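Left gripper dropping pieces after warm-up, two-arm sorting cell

2 min read
December — posted by rail_and_pinion
Print | E-mail this thread

rail_and_pinion
Two arms on a shared rail, Wivov controller, job is moving small candy-sized pieces from a round plate into a grid tray. The left arm started losing grip partway through long runs. Log shows 74 drops in the last 1,000 picks, all on the left. No fault code. The position trace looks clean, so I suspect the gripper motor is derating on temperature.

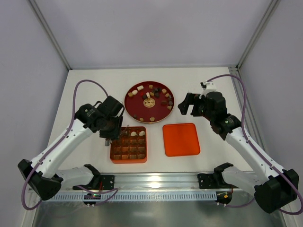 Fingertips were replaced in November with the Memon ones. Grip force setting is the same on both arms.

ostwood_tech
Check the cable before the motor. We had this at Ostwood. Cable pulled tight at full reach, supply sagged under load, gripper closed weak. No code there either.

rail_and_pinion
Measured at the connector with the arm extended. Steady.

kfactor
Measured while closing on a piece, or idle? Idle tells you nothing.

rail_and_pinion
Idle. Will redo.

ostwood_tech
Raise the force limit by 5 percent in the meantime.

kfactor
Disagree. That adds heat if he's right about derating, and the limit is also your pinch protection with two arms sharing a table. Leave it alone and swap grippers left to right. If the fault moves, it's the gripper.

ostwood_tech
Swapping means recalibrating both arms.

kfactor
Yes. Half a shift at Erkthorpe. Still do it.

rail_and_pinion
Retested under load. Voltage dips on the left only, worse after an hour. Reseated the connector, no change. New cable ordered — swap is next if that doesn't fix it.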